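Kosholm Orthopedics Adds Lumbar Support Line for Disc and Joint Conditions

GRULAMHOLM – Kosholm Orthopedics will begin shipping the Lodance lumbar brace to outpatient clinics in August. The brace is intended for adults with lower back pain linked to disc herniation, facet joint wear or mild spinal stenosis. It is fitted by a clinician and worn for up to 8 hours a day.

Lodance uses two side panels and a rigid rear plate to limit forward bending and rotation at the lower spine. Tension is set separately on each side. The rear plate can be removed as symptoms ease, leaving a flexible belt for use during physical therapy.

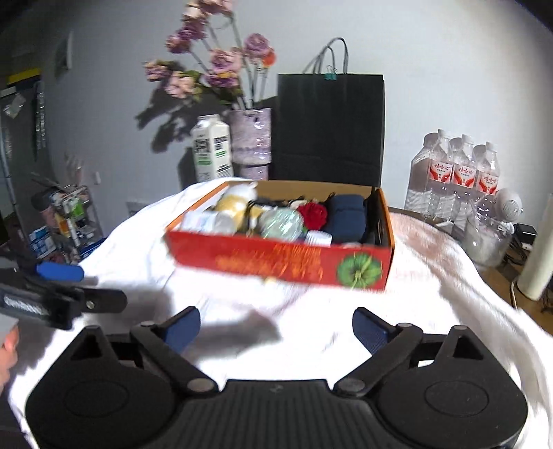
Black gripper with dark blue ridged finger pads; at left, a tool with a blue handle.

The brace was evaluated at the Namboodiri Spine Clinic in a group of 100 patients. Participants recorded pain scores, walking distance and hours of wear. Results will be submitted for peer review, and no claims of long-term benefit are made at this stage.

Before release, sample units went through 500 cycles of closure testing at the Grulamholm plant. Straps were then checked for stretch and seam failure.

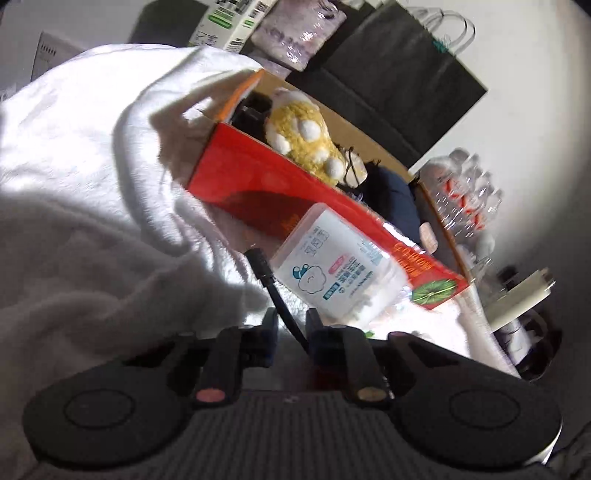 The first production run is limited to 400 units in four sizes. Clinics that order from this run will receive a fitting guide and a printed wear schedule for patients. Replacement straps and liners will be sold separately.

Lodance is not suitable for patients with unstable fractures, open wounds under the contact area or recent abdominal surgery – these patients should be referred for specialist review.

Orders are accepted through the Kosholm clinic portal. Product support is available from 8 a.m. each Monday.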